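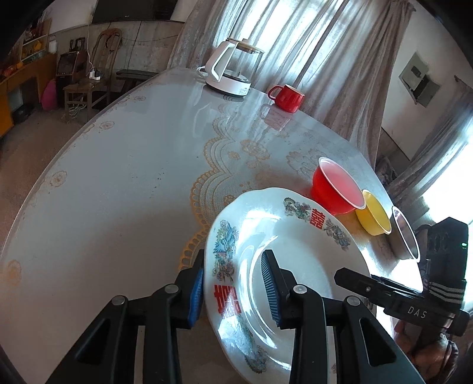 円卓の上の白い大皿。縁に赤い「囍」の文字

件名:環境系NPOの寄付担当、未経験からの応募について(長文です)

投稿者:もなか茶
はじめまして。いつも読むばかりで、書き込むのは初めてです。
流域保全の団体「Gedia」が寄付担当を募集していて、応募しようか二週間ほど迷っています。今は印刷会社の営業で、環境のことは休みの日に川の清掃に出るくらい。募集要項には「少額の継続寄付を広げる仕事」とあって、読んだときにああこれだと思ったんです(夜中にひとりで声が出ました)。ただ「資金調達の実務経験があれば尚可」の一行がずっとひっかかっています。営業の経験は、どこまで経験として書いていいものでしょうか。

投稿者:沢の石
もなか茶さん、ようこそ。私は別の団体で寄付担当を6年やっています。前職は書店員で、応募のときは同じように悩みました。
「尚可」は本当に「尚可」なので、そこで止まらないでくださいね。職務経歴書には売上の額よりも、一度離れたお客さんにどう連絡を取り直したか、お礼をどう伝えていたか、そういう話を書くといいと思います。うちは継続寄付の方が843人いて、毎日の仕事の半分以上はお礼状と名簿の手直しです。地味ですよ。でも私はこの地味なところが好きで、封筒の宛名を見ると、あ、この方引っ越されたんだな、なんて思ったりして。

投稿者:kazami_w
水を差すようで申し訳ないのですが、少し違う意見です。
営業と同じ感覚で入って苦しくなった人を、私は二人見ています。品物を渡さずにお金をお願いするのは、慣れるまでかなりこたえます。それに小さな団体だと寄付担当といっても広報も行事の受付も全部ついてきます。私がいたZellwoodでは、12月は夜9時まで領収書の発送でした。面接では残業と、上司が誰になるのかを必ず聞いてください。事務局長の直属なら話は早いですが、その分、事務局長との相性で決まってしまいます。

投稿者:沢の石
kazami_wさんのおっしゃることもよくわかります。年末は確かに大変。ただ、お願いするのがつらいかどうかは人によると思うんです。私は本を薦めるのとあまり変わらない気持ちでやっています。

投稿者:kazami_w
本は薦められた人の手元に残りますからね。そこは同じとは言えない気がします。まあ、向いている人がいるのは認めます。

投稿者:ゆずこしょう
横から失礼します。Agbenyegaの公開講座で、講師のXiomara Hollowayさんが「最初の一年は、寄付者の話を聞くだけで終わってもいい」とおっしゃっていました。資料代は870円でしたが、志望動機を書く前に聞いておいてよかったです。同じ講座にいらしたTsion Tamiruさんも異業種からの転職組で、休憩中にお茶を飲みながらずいぶん相談に乗ってくださいました。次回の募集もそろそろ出るころだと思いますよ。

投稿者:もなか茶
皆さん、こんなに丁寧に、ありがとうございます。お茶を淹れ直して三回読みました。
沢の石さんのお話で、年賀状だけは途切れなかったお客さんのことを思い出して、それを書いてみようと思います。kazami_wさん、残業と上司のこと、手帳に書きました。正直そこまで考えていませんでした。ゆずこしょうさん、講座も申し込んでみますね。
あともうひとつだけ。志望動機に川の清掃の話を入れるのは、ありきたりでしょうか?

投稿者:kazami_w
どの川で、何年通って、何が気になったかまで書いてあれば、私なら読みます。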